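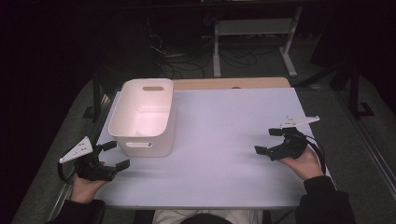
Ulluldale Community Wind Band
Minutes of the players' meeting held on Wednesday at 7.15 pm, Fandton Methodist Hall

Present: Tegwen Howells (chair), Anouk Vanhove (musical director), 16 players
Apologies: both bassoons, second horn

1. Minutes of the last meeting
Agreed, with one correction. The euphonium repair was paid from general funds and did not come out of the music budget.

2. Autumn programme
Anouk went through her list for the autumn concert. The first half will be the Drandura Suite and two marches. The second half is still open. She would like to do the Powell overture, which the band last tried four years ago and dropped. Several of the clarinets felt the middle section was too fast for the space of the hall. Anouk said she would take it slower and that the top line could be shared between the firsts. Agreed to read it through at the next two rehearsals and decide then.

There was a longer discussion about whether to include a film medley. The saxophones were for it, the lower brass mostly against. Show of hands: 9 for, 5 against, the rest not voting. The medley goes in.

3. Hire of parts
The Powell overture is not in the library and would have to be hired. The charge covers six weeks, with a further payment if parts come back late or marked in pen. Members are asked to use soft pencil only. Tegwen to place the order if the piece is kept.

4. Percussion
The timpani heads need replacing before the concert. The quote is £800 for the pair, fitted. The band has £2000 in the equipment fund. One member asked if second-hand drums might be better value. Anouk had looked at a set in August -- they were sound, but the pedals slipped. Agreed to accept the quote.

5. Seating
The flutes have asked to move forward, as they cannot hear themselves in front of the trumpets. Anouk will try a new layout with the trumpets on the left side. To be reviewed after three rehearsals.

6. Subscriptions
To stay as they are until spring. Players under 18 continue to pay half.

7. Publicity
Agreed to print 1000 leaflets, A5, one colour. Tegwen has the wording and will send it round for checking. Section leaders to take a bundle each.

8. Any other business
Rehearsals will start promptly at 7.30 pm. Players should be seated and warmed up by then.
A black clip-on tuner was left on a stand last week. Please see Tegwen.
The second horn part for the first march is missing -- please look in your folders.

The meeting closed at 8.05 pm and was followed by a short rehearsal.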